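그림자에게 지고 있다

시뮬레이션 안에서만 사는 로봇 팔을 석 달째 돌보고 있다. 이름은 플레세크(Pleseck)라고 지었는데, 팀에서 그 이름으로 부르는 사람은 나 하나다. 나머지는 그냥 "그 팔"이라고 한다. 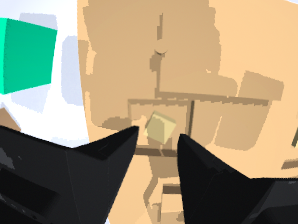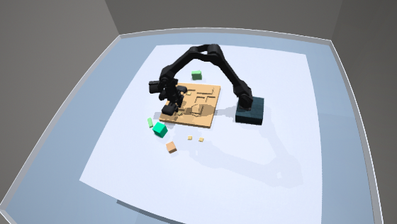
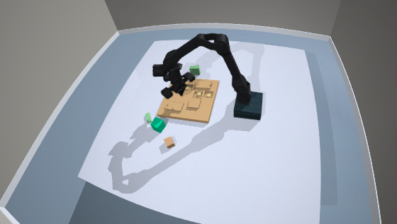 부로츠카(Vurotska), 1월

이번 달 목표는 단순했다. 나무 판에 파인 홈에 작은 조각을 집어넣는 것. 세 살짜리 조카는 비슷한 장난감을 우유를 마시면서 해낸다. 나는 GPU와 물리 엔진과 커피 한 봉지를 동원해서 아직 못 한다.

지각 모듈부터 이야기하자. 처음에는 색으로 조각을 나눴다. 초록색 블록은 잘 잡았다. 너무 잘 잡아서 데모 영상만 보면 끝난 프로젝트 같았다. 문제는 나무색 조각이다. 판도 나무색, 조각도 나무색, 그 위에 팔 그림자까지 지나가면 분할 마스크가 그냥 포기한다. 포기만 하면 다행인데 가끔은 자신 있게 그림자를 조각이라고 우긴다. 신뢰도 점수가 제일 높은 검출 결과가 그림자였던 날, 나는 노트북을 덮고 산책을 나갔다.

그리퍼 쪽 시점에서 보면 더 가관이다. 판이 화면을 거의 다 차지하고, 홈의 경계선과 그림자의 경계선이 둘 다 갈색이라 나도 한참 들여다봐야 한다. 사람이 헷갈리는 걸 네트워크가 맞히길 바라는 건 좀 염치가 없다. 그래도 바란다. 월급이 거기서 나온다.

렘지 튀르크멘(Remzi Türkmen)은 그림자를 끄면 되지 않느냐고 했다. 시뮬레이터에 체크박스가 있으니까. 맞는 말이다. 체크박스 하나 끄면 성공률이 올라가고, 나중에 실제 팔로 옮기는 날 전부 원위치다. 반대로 광원 위치를 매 에피소드 무작위로 흔드는 쪽으로 갔더니 이번에는 학습이 안 된다. 1,000 에피소드를 돌렸는데 정책이 배운 것은 판 위에서 가만히 떠 있는 기술이었다. 보상 함수에 충돌 벌점을 크게 넣어 둔 탓이다. 아무것도 안 건드리면 벌점도 없다. 논리적으로는 흠잡을 데가 없어서 더 화가 났다.

벌점을 줄였다. 그랬더니 조각을 손가락으로 튕기기 시작했다. 로그를 뒤져 보니 접촉 파라미터가 범인이었다. 마찰 계수는 멀쩡한데 접촉 강성이 예전 프로젝트(리우, Liew) 설정을 그대로 물려받고 있었다. 리우는 큼직한 상자를 옮기는 과제였고, 거기서는 그 값이 맞았다. 이렇게 작은 조각에 쓰면 손가락이 닿는 순간 솔버가 조각을 우주로 보낸다. 설정 파일 상속이라는 기능을 만든 사람에게 하고 싶은 말이 많은데, 그게 작년의 나라서 참는다.

서브스텝을 늘리고 강성을 낮추니 튕기는 버릇은 사라졌다. 대신 느려졌다. 예전에는 점심 먹고 오면 끝나던 실험이 이제는 저녁을 먹고 와도 안 끝난다. 체중만 늘고 있다.

플래너 이야기도 해야겠다. 우리는 야세티(Jasetti)라는 사내 도구로 경로를 짠다. 네자티 괵체(Necati Gökçe)가 만들었고, 문서는 README 한 장인데 그 한 장의 절반이 "TODO"다. 야세티는 손목 자세를 꽤 자유롭게 고르는 편이라, 조각 하나 집으러 가면서 팔을 접었다 펴고 한 바퀴 돌릴 때가 있다. 보고 있으면 우아하다. 그리고 팔이 그렇게 멋을 부리는 동안 그림자도 판 위를 휘젓고 다닌다. 그러니까 지각 모듈의 적은 조명이기도 하고 플래너이기도 하다. 두 모듈을 따로따로 테스트하면 둘 다 초록불이 들어온다.

네자티한테 비용 함수에 "그림자를 목표 홈 위에 드리우지 말 것"이라는 항을 넣자고 했더니 한참을 말없이 쳐다봤다. 농담인 줄 안 모양이다. 절반은 농담이었다. 나머지 절반은 브랜치로 만들어 두었다. 시뮬레이션에서는 광원 위치를 아니까 그림자 투영은 값싸게 계산된다. 실제 환경에서는 광원을 추정해야 하는데, 그건 봄의 내가 걱정할 일이다. 봄의 나는 늘 일이 많다.

지금까지 해 본 것 중에 제일 효과가 있었던 건 제일 시시한 방법이다. 접근하기 전에 팔을 판 밖으로 빼고 한 번 찍고, 그 결과를 기억해 두었다가 내려가는 동안에는 새 검출을 의심부터 한다. 새 검출이 기억과 크게 다르면 버린다. 그게 전부다. 코드로는 400줄인데 그중 진짜 일을 하는 부분은 2줄이고 나머지는 좌표계 변환이다. 좌표계 변환에서 부호를 한 번 틀려서 하루를 날린 이야기는 생략한다. 이 바닥 사람이면 다 아는 맛이다.

물론 조각이 중간에 밀리면 이 방법은 바로 무너진다. 기억은 조각이 제자리에 있다고 하고, 카메라는 아니라고 하고, 내 코드는 카메라 말을 안 믿는다. 그럴 때 플레세크는 아무것도 없는 자리에서 아주 정확하게 손가락을 오므린다. 자세만 보면 만점이다. 그래서 접촉 신호가 없으면 기억을 버리고 다시 찍으러 올라가게 하는 중인데, 올라갔다 내려왔다를 영원히 반복하는 경우가 아직 남아 있다.

어젯밤에 시드 1,947번을 걸어 놓고 잤다. 예전 버전이 매번 실패하던 시드라서 나한테는 시금석 같은 것이다. 아침에 보니 프로세스가 디스크 부족으로 죽어 있었다. 디버그용으로 저장하던 그림자 마스크가 디스크를 다 먹었다.

로그 로테이션을 켜고 다시 돌렸다. 결과는 다음 글에 쓰겠다. 그리고 혹시 접촉 강성을 조각 크기에 맞춰 자동으로 잡아 주는 괜찮은 방법을 아는 분은 댓글 부탁드린다. "그림자를 끄세요"는 이미 들었다.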